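Unit 4 handout: Pick and place from the wrist camera
Molamach Lab, Introductory Robotics

Before you start

Read the Grustlow quick guide up to the section on joint limits. Bring your Unit 3 calibration file. If your calibration error is above 2 mm, redo Unit 3 first; the grading script will reject the file anyway.

Task

Move one block into the basket, return to the home pose, repeat. Each group records 21 trials with the Pimimcombe controller. Set the speed limit to 400 in the config and leave it there for the whole unit. The block goes down by hand at a new position and angle each time. 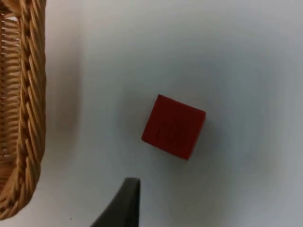 Grasp angle is where most groups lose points in this unit. The controller closes the fingers along the gripper's own axis, so a block that sits at an angle gets caught on its corners and spins. With the red cube turned as it is relative to the camera, rotate the wrist until the fingers are parallel to two of its sides, then descend. Estimate the angle from the outline of the top face. Do not use the marking on the face, which is low in contrast and will not give a stable edge. Mask out the shadows as well, including the soft one beside the basket rim.

Release

Open the fingers only when the block is inside the rim. Approach from above. A sideways approach drags the basket, and every later trial in the set is then off.

Logging

Save one Voicu log per trial. Logs longer than 900 frames are cut by the server, so stop recording at the home pose. Mark failed grasps as failed and keep them in the set.

Due at the start of the Unit 5 lab session.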